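The Happy Return of the Toy Box

The small toys in my house used to live everywhere. They were under the couch, in the bread basket, in the pocket of a raincoat that had been hanging up since October. We owned a big lidded trunk, a handsome thing, and it was where toys went to disappear. Anything smaller than a shoe sank to the bottom in a day and was mourned for weeks.

So I'm delighted to report that I have fallen for the small open box. Plain, square, no lid, low enough to see straight into. You can put one on a table, fill it in a minute, and carry it off to the next room with one arm. I got the idea from a display at Lovirico, the secondhand toy shop on Farkholm Street, where every shelf is lined with little boxes and you can spot a stuffed rabbit from the doorway. I went home with a rabbit (of course I did!) and a whole new plan for the living room.

The plan is this. Each box holds what a child might play with in one sitting, and the mix matters. I used to sort by type - blocks with blocks, animals with animals - and the result was a very tidy shelf that no child wanted to touch. Put a soft animal in with something round and something on a stick, and suddenly there's a story going. The duck needs a boat. The ball is the moon. The stick toy is either a flag or a lollipop, depending on who you ask and how close it is to lunch.

Packing one is a pleasure in itself. Start with everything out on the table and the box in the middle, where you can see what you have. I like to give the soft toys the most room and let the small things find the gaps. The plush will bend, the ball won't, so I work around the ball. If it takes force, there's too much in there, and one thing goes off to wait for the next box. 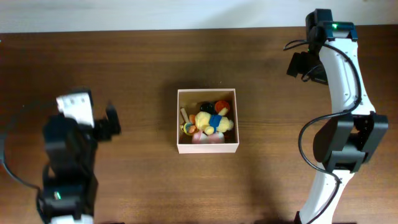
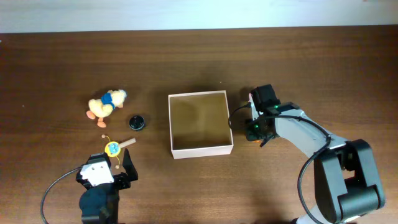
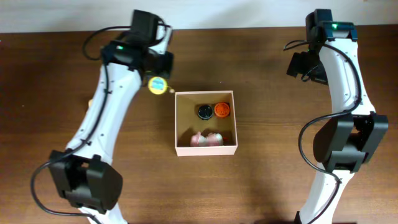
One tabletop, one small open box, and a bit of bright yellow.

How often should you change what's in a toy box?

Every 3 weeks works well for most families, and sooner if a box has gone untouched for several days. Swap only part of it, keeping one favorite in place so the box still feels familiar.

That swapping is the part I enjoy most. The toys that are resting go into a deep drawer in the hall, and when they come back out they get a hero's welcome. A plastic orange that had been ignored all spring was carried around our kitchen for an entire morning after its return, tucked under a chin, and then put to bed in a slipper.

As for the boxes themselves, you can pay as much or as little as you like. Indine makes a very nice one in pale birch with rounded corners, and I have two of those on the low shelf by the window. Bravo, the hardware store near us, sells plain card ones in flat packs, 25 to a bundle, and those get the hardest use of all. They get drawn on, sat in, worn as hats. When one finally gives up, I fold out another and we carry on.

Size is worth a thought before you buy. You want a child to be able to reach the bottom without tipping the whole thing over, and you want to see most of what's inside from standing height. Color is up to you, though I've come to love a pale inside. A dark toy shows up right away against it, and so does the crust of toast that somebody was saving.

A word on the cleanup, as this is where the little box really shines! The trunk always felt like a chore with a lid on it. A single box on the table feels like a game with an ending you can see. We take turns, one thing each, duck first because the duck is always first. Sometimes everything goes in and then one thing comes straight back out for another go, and that's fine too. Leave the box out overnight if you like the look of it. Ours is on the dining table right now, next to the fruit bowl, and the rabbit from Lovirico is leaning over the side with both ears hanging down.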